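Small Hydro Retrofit at the Belham Weir: Tariff and Revenue Risk
Final report, energy project finance module

3. Contract structure

The Belham scheme is a run-of-river plant on an existing weir. The developer, Skirkance Hydro, signed a concession agreement with the district in June and a separate power purchase agreement with the local utility, Mudholm Power. The two contracts do not share a termination clause. If the concession lapses, the purchase agreement stays in force and Skirkance remains liable for undelivered energy.

We modeled annual output at some 1227 MWh from the flow record at the Jenkins gauge. The record has gaps in late winter, which we filled by linear interpolation. This probably overstates output in freezing months.

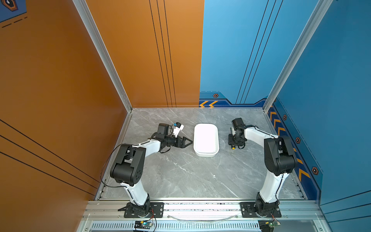

The reviewer from Mudholm Power objected that interpolation was the wrong method for a river with ice cover, and asked for the missing months to be set to the lowest recorded flow. We reran the model on that basis. Output fell, and the debt service ratio dropped below the lender's minimum in two of the dry years.

4. Tariff cases

Two tariff cases were tested. In the fixed case the price is set at signing and does not move with inflation. In the indexed case it follows the consumer price index with a lag of one year. Operating costs rise with inflation in both.

The fixed case is easier to finance but loses margin over time. Turbine overhaul falls late in the contract, when the margin is thinnest, and the reserve account as drafted does not cover it.
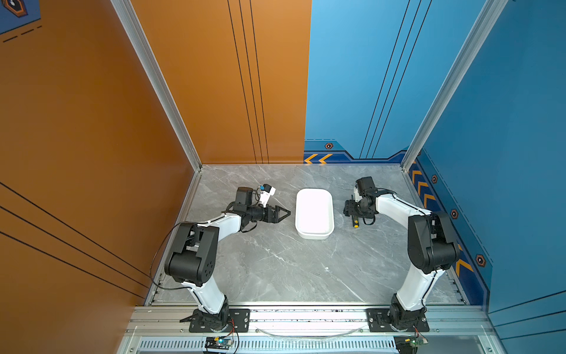 The indexed case covers the overhaul without changes to the reserve account. Its weak point is the lag. A sharp rise in prices during construction would reach the tariff only after the first full year of operation, and the loan has no grace period beyond commissioning.

5. Open items

Grid connection cost is taken from the utility's standard schedule and has not been checked against a site quote. Fish passage work is left out of the capital budget.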